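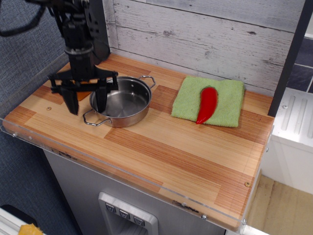

Wie oft muss eine geölte Arbeitsplatte nachgeölt werden?

Bei normaler Nutzung genügt eine Behandlung pro Halbjahr. Der Bereich um die Spüle kann das Öl deutlich schneller verlieren und wird dann getrennt nachbehandelt.

5 Oberflächenpflege der Arbeitsplatte Nundwood

Dieser Abschnitt gilt für alle werkseitig geölten Massivholzplatten der Reihe Nundwood. Für lackierte Ausführungen ist das gesonderte Beiblatt maßgebend. Die Montage der Platte einschließlich aller Ausschnitte muss vor Beginn der Arbeiten abgeschlossen sein (siehe Abschnitt 4).

5.1 Benötigtes Material

Pflegeöl Lasia, farblos
Schleifpapier Körnung 400, kein Schleifvlies mit Reinigungszusatz
Fusselfreie Baumwolltücher
Neutralseife ohne Scheuermittel
Handschuhe aus Nitril
Verschließbares Metallgefäß für gebrauchte Tücher

Der Gebindeinhalt von 1000 ml reicht bei einer üblichen Küchenzeile für mehrere Behandlungen. Angebrochene Gebinde sind dicht verschlossen und frostfrei zu lagern. Hat sich auf dem Öl eine Haut gebildet, wird sie vor der Verwendung vollständig entfernt. Sie darf nicht eingerührt werden.

5.2 Prüfung der Oberfläche

1. Einige Tropfen Leitungswasser auf eine saubere Stelle geben.
2. Zehn Minuten warten.
3. Wasser mit einem Tuch aufnehmen und die Stelle bei schräg einfallendem Licht beurteilen.

Perlt das Wasser ab und bleibt keine Verfärbung zurück, ist keine Behandlung erforderlich. Zieht das Wasser ein oder zeichnet sich ein dunkler Rand ab, ist die Fläche nach 5.4 nachzuölen. Die Prüfung ist an der Vorderkante, neben dem Kochfeld und an der Spüle getrennt durchzuführen, die Ergebnisse können voneinander abweichen.

Hinweis: In der Heizperiode, insbesondere ab Dezember, sinkt die Luftfeuchte in Wohnräumen. Feine Haarrisse an den Stirnseiten können in dieser Zeit auftreten und stellen keinen Mangel dar. Öffnet sich ein Riss um mehr als 2 mm, ist der Kundendienst zu verständigen.

5.3 Vorbereitung

1. Arbeitsplatte vollständig abräumen. Auch Kleingeräte und Schneidbretter entfernen.
2. Fläche mit Neutralseife und einem gut ausgewrungenen Tuch in Faserrichtung reinigen.
3. Mit klarem Wasser nachwischen und sofort trockenreiben.
4. Platte mindestens zwölf Stunden trocknen lassen. Raum währenddessen lüften, Zugluft vermeiden.
5. Fläche mit Schleifpapier von Hand und ohne Druck in Faserrichtung schleifen.
6. Schleifstaub absaugen, Reste mit einem trockenen Tuch aufnehmen.
7. Spülenrand, Kochfeldrahmen und Wandanschlussprofil abkleben.

Achtung: Keine Exzenter- oder Bandschleifer verwenden. Maschineller Schliff führt zu Mulden, die auch nach mehrfachem Ölen sichtbar bleiben.

Hinweis: Stahlwolle ist zum Schleifen ungeeignet. Verbleibende Partikel reagieren mit den Gerbstoffen des Holzes und erzeugen blauschwarze Punkte.

5.4 Auftragen des Öls

1. Gebinde gründlich aufrühren, nicht schütteln.
2. Je Quadratmeter fast 50 ml Öl abmessen.
3. Öl mit dem Baumwolltuch dünn und gleichmäßig in Faserrichtung auftragen. Mit den Stirnseiten beginnen, dort nimmt das Holz am meisten auf.
4. Öl fünfzehn Minuten einziehen lassen. Matte Stellen in dieser Zeit erneut benetzen.
5. Überschuss mit einem frischen Tuch restlos abnehmen. Die Oberfläche darf sich danach nicht mehr nass anfühlen.
6. Klebebänder abziehen, solange das Öl noch offen ist.
7. Über Nacht trocknen lassen.
8. Wasserprobe nach 5.2 wiederholen. Bei Bedarf einen zweiten Auftrag ausführen, ohne erneut zu schleifen.

Warnung: Ölgetränkte Tücher können sich selbst entzünden. Gebrauchte Tücher unmittelbar nach der Arbeit wässern und im verschlossenen Metallgefäß aufbewahren oder einzeln ausgebreitet im Freien trocknen. Nicht zusammengeknüllt in den Hausmüll geben.

5.5 Gebrauch nach der Behandlung

Die Platte ist nach vierundzwanzig Stunden vorsichtig nutzbar. Die volle Beständigkeit wird nach einer Woche erreicht. Bis dahin keine Gegenstände mit Gummifüßen abstellen und keine Flüssigkeiten auf der Fläche stehen lassen.

Im Dauerbetrieb gilt:

Kochgeschirr vom Kochfeld nur auf einem Untersetzer abstellen.
Kochgeschirr mit nassem Boden vor dem Abstellen abtrocknen.
Rotwein, Kaffee, Essig und Zitronensaft sofort aufnehmen.
Eisenhaltige Gegenstände nicht auf feuchtem Holz liegen lassen.
Nicht direkt auf der Platte schneiden.

5.6 Behebung kleiner Schäden

Wasserränder: Stelle nach 5.3 schleifen, Übergänge auslaufen lassen, anschließend nach 5.4 ölen.

Druckstellen: Feuchtes Tuch auflegen und einige Minuten einwirken lassen. Die Fasern richten sich teilweise wieder auf. Nach vollständiger Trocknung schleifen und ölen.

Klebrige Oberfläche: Ursache ist nicht abgenommenes Öl. Fläche mit wenig frischem Öl anlösen und sofort trockenreiben. Keine Verdünnung verwenden.

Dunkle Flecken an der Spüle: Silikonfuge auf Ablösung prüfen. Ist die Fuge undicht, muss sie vor jeder Oberflächenbehandlung erneuert werden.

Brandstellen sind nicht Gegenstand dieser Anleitung. Reparatursätze und Ersatzstücke sind über den Kundendienst von Juseveck erhältlich. Bei der Bestellung ist die Chargennummer anzugeben, sie befindet sich auf der Unterseite der Platte neben dem linken Verbinderausschnitt.

Redaktion dieses Abschnitts: Nathalie Timmermans
Technische Prüfung: Mi-kyung Cho

Weiter mit Abschnitt 6: Fugen und Wandanschlüsse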